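Notebook > Workshop > Glue and finishes

November, late afternoon
Entered by Marlies Gruber

Hide glue, continued. Picking up from the page with the coffee ring on it.

The chair from Forthorpe came apart again, same joint, left rear leg into the seat rail. That makes 3 times. Emil's position is that the glue is bad. The glue's position, as far as I can read it, is that Emil cooked it. I found the pot at 78 C when I came back from lunch with the lid off and a skin on top you could have soled a shoe with. The card on the wall says 60 to 63. The card has been on the wall longer than either of us.

Threw out the batch and started over. Granules from the Prirnach bag, the older one with the clothespin on it. One part granules to nearly two parts cold water by weight, left to swell overnight in the fridge, then into the water bath. It went clear and ran off the brush in a string, then broke into drops. Engelbert likes it thicker than this. Engelbert also likes to clamp a joint and then go looking for the second clamp.

Cleaned the old glue out of the mortise with warm water and a toothbrush. Underneath the brown stuff was a layer of yellow stuff, so somebody before us got impatient and used carpenter's glue from a bottle. Hide glue won't take on top of that. It will sit there looking convincing until a person of normal weight leans back. Scraped to bare wood with the small chisel, then a card scraper for the cheeks. An hour and ten minutes for one mortise. I have entered it under "cleaning," where it joins the rest of my life.

Small test pieces in the meantime: maple to maple, beech to beech, beech to the mystery wood from the Dekcombe bed frame. Rubbed joints, no clamps, labeled in pencil on the end grain. Thaddäus wants half of them left in the damp cupboard over the weekend. Fine, but he writes the labels for those himself, and in letters this time.

The bench by the window still needs its light sorted out before we do any close work there. A white sheet on the table helps more than the lamp does.

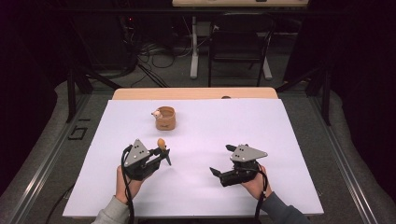

Joint strength, first pulls

Maple to maple: wood failed before the glue did. Good.

Beech to beech: 3,000 newtons on the Kälin gauge, then a noise, then both halves on the floor. Glue line broke clean on one side, which means one face was starved. I remember brushing both. My memory and the glue line disagree, and the glue line has no reason to lie.

Beech to mystery wood: let go while I was still tightening the jaw. Wiped a fresh offcut with alcohol and the rag came away orange, so it's oily, whatever it is. Try again with a wipe-down right before gluing. Luzius says garlic. He says it every time, and one of these days I'll rub garlic on something just to be able to write down what happened.

Still to do

Size the end grain on the chair rail with thin glue before the real coat.
Warm the parts. The shop was cold enough this morning that the glue gelled on the brush between pot and joint.
New thermometer for the pot, or at least a string so this one stays with it.
Ask Forthorpe who did the earlier repair, politely.
Mystery wood, second round, with alcohol.

Pot is off. Glue is in the fridge, top shelf, in the jar marked GLUE on both sides and on the lid. Emil, the honey is the other one.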